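Monday, Kurkasora book 2, advance copies

Started at the bench with the second proof from Coltska. Page size is right now. The gutter is still tight on the long chapters, so a reader has to press the book open to see the ends of lines. I moved the inside margin out and reran the layout. That took the page count past where the old spine width works, and the cover file needs a new spine before anything goes back to the printer.
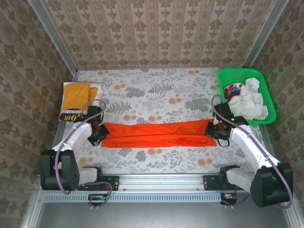 Chapter heads dropped one line lower after the rerun. I left them there. They look better and it saves fiddling with the openers that have an epigraph. Two widows came up in chapter 12, fixed by hand with a little tracking.

Exported the e-book again from the same source. The scene break ornament shows on the old reader and on the phone, but in night mode it turns into a black box on black. Swapped it for three plain asterisks. Less pretty, works everywhere.
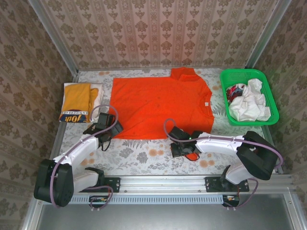

Photo: Plumumell workshop

Advance reader list stands at 108 names after I took out the duplicates. A good many of them reviewed book 1 and want to go straight on. The mailing list proper is 1,187, and those people should get nothing until the cover is final – last time the early cover went out and we were still finding it on blogs in June.

Erdem (the template, version we used for book 1) puts the series page before the title page. I moved it to the back for this one. Anyone picking up the file later, please don't move it forward again, it gives away who comes home at the end of book 1. 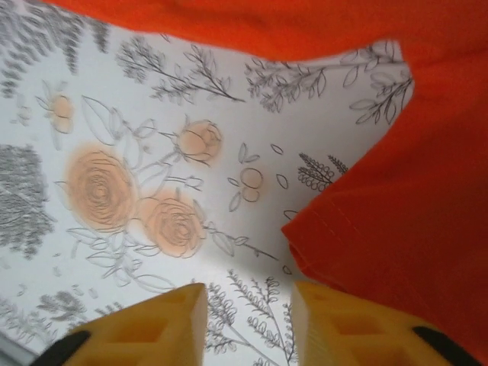
Orange cloth and yellow gripper fingers over the rose print

Test-bound one copy with the new margin. Opens flatter. The glue had a thin patch near the tail and I could pull the last leaf with some effort, so the next one gets a second coat and a night in the press. 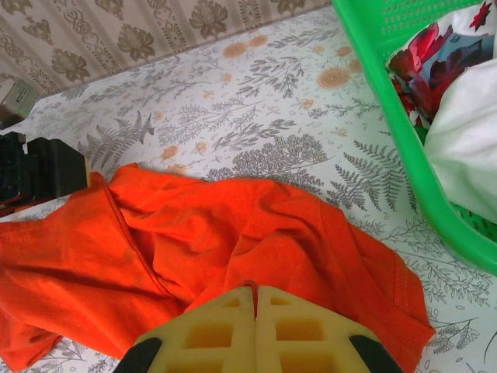 Do reviewers get the corrected file if they already have the first one?
Only if they ask for it. The fixes so far are margins and a few typos, and a second email tends to make people start over.

Left to do: spine width, back cover copy, new proof order to Coltska. Back matter still has the old newsletter link on the last page.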